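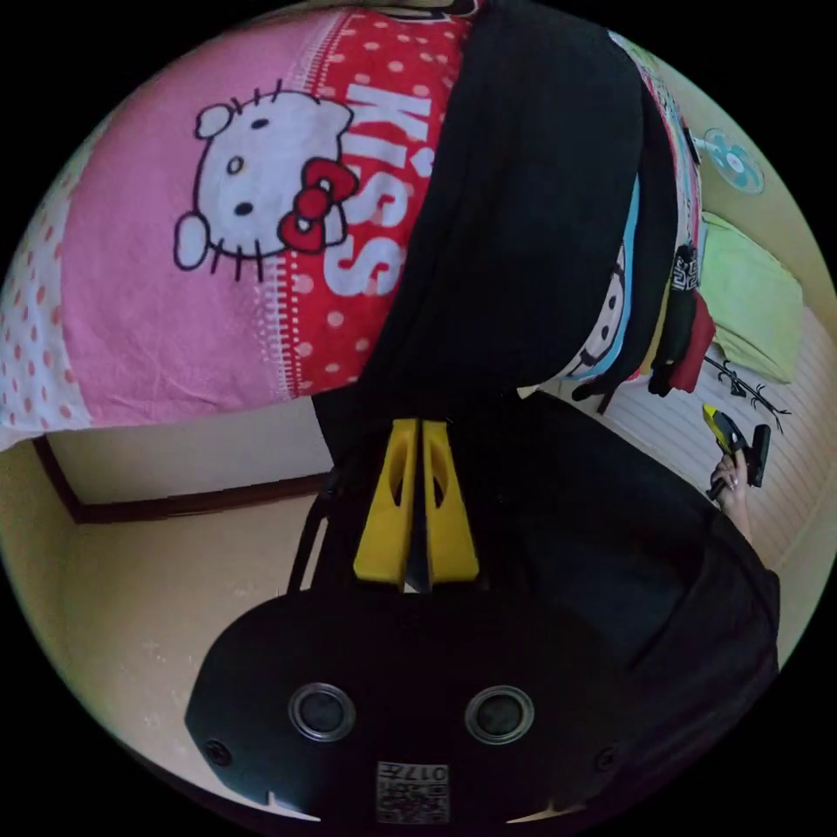 叠衣服这件事，你多半早就会了。可你还记得自己是怎么学会的吗？大概是某一天，家里的大人拿起一件毛衣，把左边的袖子折过来，再把右边的袖子折过来，最后从中间一对折，你在旁边看着看着，自己也动起手来。头几回叠得歪歪扭扭，后来就越来越像样了。

机器人学叠衣服，走的路跟你有点像。它也得先“看”别人怎么做，只是它看得比你多得多，因为它的脑子（其实是一个电脑程序，我们叫它“学习系统”）刚开始的时候什么都不懂，连布是软的都不知道呢！

那么，去哪儿给它找那么多可以看的例子呢？

最容易想到的办法，是拿手机把人干活的样子拍下来。这样拍也有用处，不过人有五根手指，很多机器人只有两根，你用小拇指轻轻一勾就能办到的事，它可勾不来。于是工程师们想了个挺聪明的主意：让人也用两根“手指”干活。他们做了一种可以握在手里的夹子，前面两根夹指一张一合，夹子上还装着镜头。人拿着它去夹东西，镜头就把夹指前面发生的事一点一点记下来。这种工具叫手持夹爪，念起来有点绕口，你叫它“会看东西的夹子”也行。

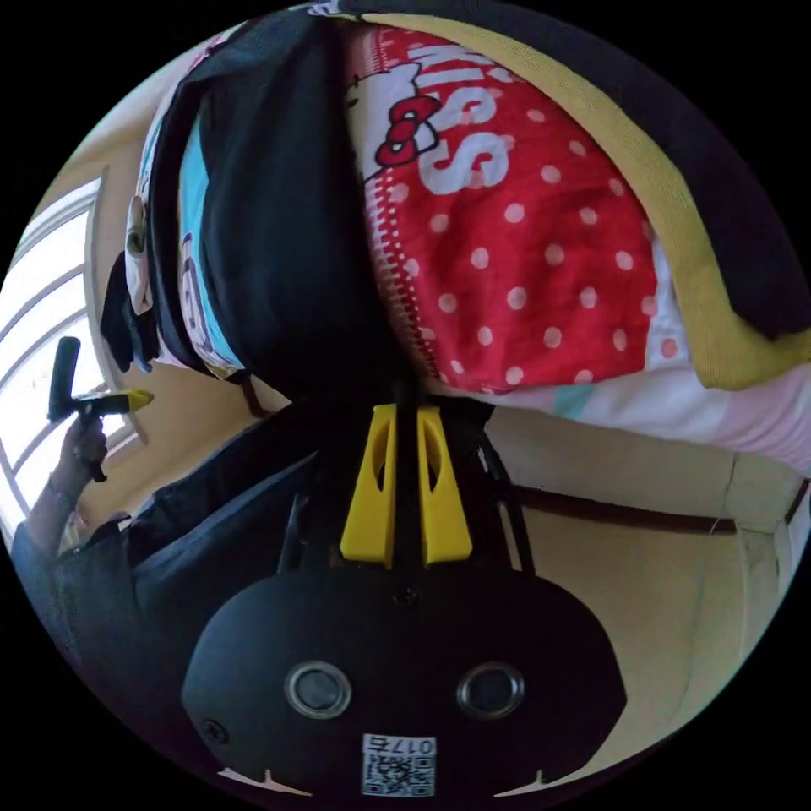
从开始动手到做完一件小事，这一段完整的记录叫作一次“示范”。把袜子放进抽屉是一次示范，把毛巾对折也是一次示范。吉泽拉·博格纳尔阿姨在斯特克康布镇做的就是这份工作，她那一组给自己的项目起名叫“齐米斯”。有一年五月，他们整整一个月都在和布打交道，收集到了1638次示范。听起来很多吧？可是检查的时候，有84次没能留下来，有的是手把镜头挡住了，有的是做到一半，人跑去接电话了。

你可能会问，同一件事为什么要做那么多遍，做一遍给它看看不就好了吗？我小时候学写“永”字的时候，也这样问过我外婆，她没有回答我，只是又给了我一张纸。
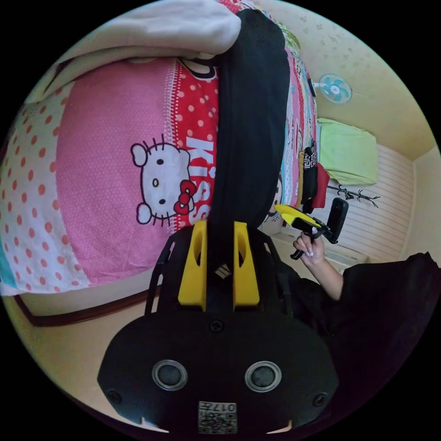

软软的东西，对机器人来说是最难对付的。积木今天是方的，明天还是方的，布可就不一样了，你把它放下去十回，它能给你摆出十个样子来。床上的东西就更麻烦，颜色和花纹都挤在一块儿。就拿这张铺着粉色床单的床来说吧，床单上印着大大的凯蒂猫，旁边还有“KISS”几个白色的字母，一块长长的黑布叠着搭在上面。你一眼就能看出黑布是黑布，床单是床单，印上去的蝴蝶结是拿不起来的。学习系统一开始哪里分得清呀，说不定真会伸出夹指，想去把那个红蝴蝶结夹起来呢。所以要给它看花床单，也要给它看白床单，看白天的房间，也看开着灯的房间，看得多了，它才慢慢明白哪些地方可以夹，哪些只是画。

还有一件事，好多小朋友听了都觉得奇怪：夹歪了怎么办？比如想夹住布的一角，第一下滑开了，第二下才夹住。博格纳尔阿姨说，这样的示范她常常舍不得删，机器人将来也会有滑开的时候，它得见过别人是怎么再试一次的。倒是那些随手乱晃、自己也不知道要干什么的记录，留着反而会把它弄糊涂。

等例子攒够了，电脑就开始练习。它会翻来覆去地看这些示范，一边看一边猜：“接下来，夹指该往哪边走呢？”猜完了，再跟人当时的动作比一比，差得远就改一点，差得近也改一点点。要猜很多很多次，它才会猜得越来越准。

想不想自己也试试当一回小老师？找一块手帕，再找一双筷子或者一个面包夹，把手帕从桌子左边搬到右边，然后对折。记住，手指不可以帮忙哦！先做四次，请一位朋友在旁边看，把每次不一样的地方画下来：从哪个角夹起的，布有没有拖在桌上，中间停了几回。画完以后换朋友来做，你来看。要是你们俩夹的地方不一样，那两张画都要留着，别急着争谁的才算对。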